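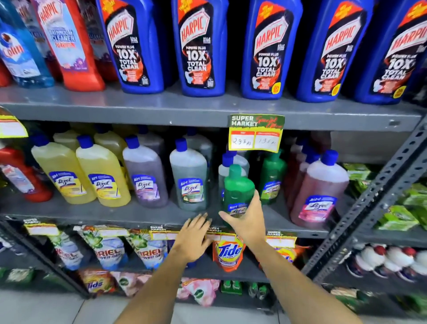 Visits > Retail and warehousing > Plallum open afternoon

Last updated: October

Plallum opened its picking center to visitors for an afternoon, and I went mainly for the robot demonstration. The company fills grocery orders, and household goods are the part it most wants to automate. Efe Isah, the floor manager, met our group at the side door at 2 p.m. and handed out safety glasses.

We began with hand picking. The training footage the arm learns from is taken at head height in shops, with people taking cleaning products off ordinary shelves: Harpic on the top row, Lizol in several colors under it, detergent pouches lower down. In the clip we watched, the person rests the left hand flat against the shelf edge and takes a green bottle with the right. Isah said the left hand matters more than visitors expect. Bottles stand close together, and people steady themselves and slow down before they pull.

The arm is a Vernum unit on a fixed base behind a yellow fence. It has one gripper, so there is no second hand to steady anything. The bay in front of it holds 203 products. For the first 20 minutes it ran well, taking bottles by the neck and setting them in a tote.

Then it dropped one. The gripper closed on a bottle of floor cleaner, lifted it, and the bottle slid out and hit the edge of the tote. The cap cracked and some of the liquid went on the floor. The arm did not stop. It went back for the next bottle with nothing in its fingers, placed nothing in the tote, and reported the pick as complete. It did this twice more before Isah pressed the stop button on the fence.

Mitsuko Fukuda, the controls engineer, explained the fault while the floor was being mopped. The gripper has a pressure pad that should tell the arm whether it is holding something. Cleaner had dried on the pad during earlier tests, and the pad was reading "full" all the time. Their log showed 1,751 picks since the pad was last wiped. The written limit is 4,000, a figure set when the arm handled only dry boxes. She has now asked for a wipe at every shift change.

I asked about the fence. The gate switch worked when they tested it for us, and the arm froze as soon as the gate moved. A spill, however, does not trip anything. One visitor pointed out that bleach and acid cleaners should not end up in the same puddle, and Fukuda agreed. Until a drip tray is fitted, the two kinds will be kept in separate bays.

The demonstration did not restart. We spent the last 40 minutes in the packing area, then had coffee upstairs. Parking is behind the building, and the entrance is easy to miss coming from Cillcombe. The next open afternoon has not been set.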